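Small oranges, big plans: an afternoon with a backyard citrus grower

December 2019

I've wanted to do this interview ever since I tasted a mandarin from a tree growing in a place where I was sure no mandarin tree could live. The grower who looks after it asked me to leave names out of it, so I'll just say she lives on the cold side of Zurunville, has two trees and a sloping yard, and talks about citrus the way other people talk about their grandchildren. I loved every minute.

She didn't start with a plan. "I bought the first one because it was in flower and the smell stopped me in the parking lot," she told me. "I drove home with the windows up so I wouldn't lose any of it." That was in July, which she now says is a terrible month to plant anything on her street. The soil was baked hard and the tree dropped nearly every leaf it had. She moved it against the south wall of the house, watered it deeply, and left it alone.

"Leaving it alone was the hard part! I wanted to feed it and prune it and talk it into growing. A citrus tree that's unhappy wants water and time." The leaves came back the next spring, and she bought the second tree to celebrate.

I asked about frost, of course. She keeps old bedsheets by the back door and strings a set of Christmas lights through the branches – the old kind with the warm bulbs, she was firm on that – and covers everything before dark. "People wait until bedtime and by then the ground has given up its heat. Go out while you can still see what you're doing." She has a notebook with the low temperature for every winter night, and she read me half a page of it with real pleasure.

Then we got to picking, and this is where I learned the most. Color, she says, will fool you. A mandarin can be orange all over and still be sour enough to make your ears move. She tastes one from the sunny side and one from the shady side before she picks any others, and she cuts the stems with clippers so the skin doesn't tear at the top.
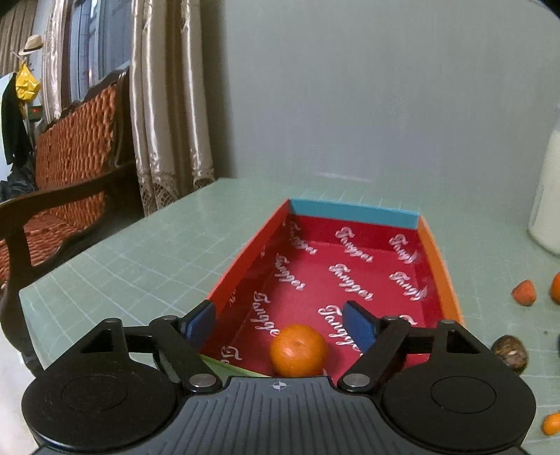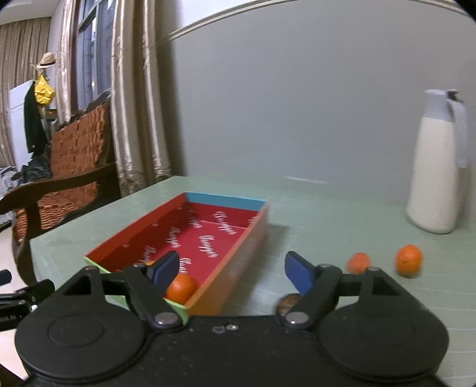
"A torn one won't keep, so that's the one you eat standing at the sink," she said. The rest go somewhere cool in a single layer, and she checks them every few days for soft spots. She has no patience for the fruit bowl. "It's a lovely way to lose the ones at the bottom."

What does she do with them all? Marmalade, mostly. Her recipe takes 1000 grams of fruit to 500 grams of sugar, which is less sugar than I've ever seen, and she keeps the jars in the fridge and eats them fast. The peel gets sliced as thin as she can manage and soaked overnight. I had it on toast, then I had it on more toast, and I'd have eaten it off the spoon if she'd turned around.

Next she wants to try a lemon in a pot on wheels, so she can roll it into the garage on the worst nights. She's already measured the door. "It'll fit if I never let it get taller than me," she said, and went to find me a bag to take some mandarins home in.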